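Garside Property Services
Resident Support Desk
Ticket 212: Listing and unit record do not match
Property: Stirar Court, Unit 2
Opened by: Ylva Eklund, Leasing
Assigned to: Washington Vieira
Status: Pending owner confirmation

Reported issue
The rental listing for the above unit shows a floor area of 700 square feet and one parking space. The signed unit record shows two parking spaces. A prospective tenant has asked for written clarification before submitting an application.

Steps taken
9:10 a.m. Listing compared with the unit record in Tetell. Floor area matches. Parking does not.
9:40 a.m. Listing refreshed from the record. The parking field did not change.
10:25 a.m. Field found to be locked by a manual entry made in May. Lock removed by Birger Öberg.
10:50 a.m. Second refresh completed. Parking now reads two spaces on the Garside site. The Drarkent partner site still shows the earlier entry.
11:30 a.m. Correction request sent to Drarkent. Receipt acknowledged.

Attachment 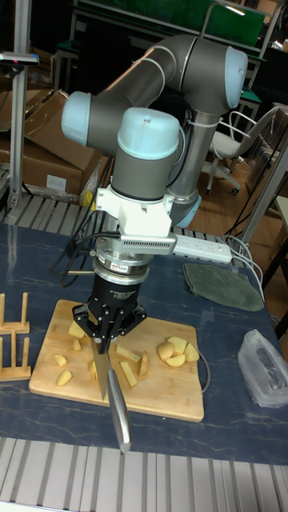 Outstanding items
1. Owner, Vilgot Myklebust, to confirm in writing that both spaces are included in the monthly rent.
2. Drarkent to publish the corrected entry.
3. Leasing to send the applicant a revised information sheet once item 1 is received.

Note to Leasing
Please do not quote parking terms for this unit by telephone until the owner has replied. Questions may be directed to Britt-Marie Eklund at the front office. This ticket will remain open until all items are complete.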